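Bathroom Cleaning Tips I Stopped Believing

Every spring the same list goes around, and every spring I try a few more items on it to see if they hold up. Most don't. What follows is what I still do after a year of keeping track in our rental in Rurnbridge, where the water is hard enough to leave a ring on anything.

Baking soda and vinegar. They fizz, and people like fizz. Mixed together they mostly cancel each other out and leave you with slightly salty water. Use the soda dry on a damp sponge if you want something gritty. Use the vinegar alone on lime, and keep it off marble and other natural stone. For a crusty faucet, wrap it in a rag soaked in vinegar, wait 36 minutes (my kitchen timer was already set to that, so don't read anything into it), then rinse well.

Never mix vinegar with bleach. That one is on every list and it deserves to be. 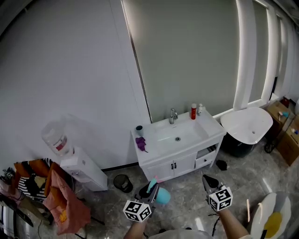
Semple

Slow drains. I am not convinced by boiling water. It does little for a hair clog, and plastic pipe isn't made for it. Pull the stopper, fish the hair out with a plastic barbed strip, and run hot tap water afterward. The strip costs next to nothing and I've had the same one since March.

Drawers that stick. The usual advice is candle wax on the runners. Fine for old wood on wood. On metal slides it collects lint and you'll be back at it in a month. Wipe the slides, check the screws, and try the drawer again before you put anything on them.

Dryer sheets on mirrors. Supposed to stop fog. Mine fogged. A thin wipe of dish soap, buffed until you can't see it, did better and lasted a few showers.

Blinds. Somebody is always telling you to put them in the bathtub. Please read the label first, as plenty of roller fabrics don't survive a soaking. Vacuum with the brush head, then spot clean with a barely damp cloth.

Refill bottles. Big jugs of hand soap save money if you price them per ounce, and sometimes they don't. Check the shelf tag. I also quit watering soap down, as the pump just spat and everyone used twice as much.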